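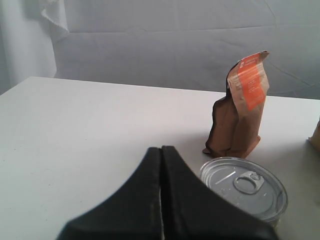
Speaker Notes, Page 5

Promotional Goods and the Small Business: Choosing, Ordering and Handing Out
Ultdale Chamber Session, Wednesday, 2:00 p.m.
Speaker: Teodoro Gallardo, Karam Business Services

Opening

Welcome the members and thank the Ultdale office for the use of the hall. State the subject plainly: how a small firm should decide what to give away under its own name, and how much to spend on it.

Ask for a show of hands from those who ordered printed goods last year. Ask them to keep a hand up if they still have unopened boxes in storage. Allow a moment before going on.

Main point: a giveaway is a purchase like any other and should have a budget line, a person responsible and a date by which the stock is to be used.

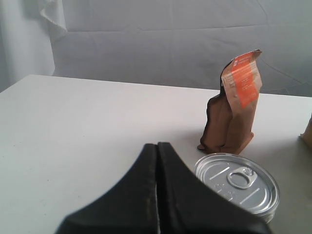 The date matters most for items that carry an address or telephone number. Members who moved premises during the Prerance Street works will know this already. Advise printing the name and web address only, and keeping all other details for business cards.

Order quantities

Refer to the Wonum order. The firm bought 2000 pens at a good unit price and gave out 65 in the first quarter. The price was sound — the quantity was the mistake. Explain that the supplier's price break should be compared with the number of customers who will realistically be met in a year.

Request a written proof before every print run. Check spelling, color and the position of the logo. One person signs, and a copy is kept with the invoice.
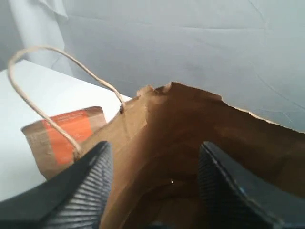 Handing out

Staff should be told who is to receive an item and when. Goods left in a bowl at the front counter are taken chiefly by people who are already customers. Goods handed over with a quotation or a finished job are more likely to be kept.

Mention delivery drivers and tradespeople, who see many other businesses in the course of a day.

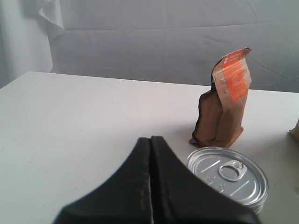

At trade shows, hold part of the stock back for the second day. Record the number issued each day on a single sheet, and file it with the cost of the stand.

Questions

Bonifacio Gallardo will take questions on sales tax and the treatment of gifts to clients. Refer all questions on individual suppliers to the Karam office, extension 3051.

Collect the sign-in sheets before the room is cleared.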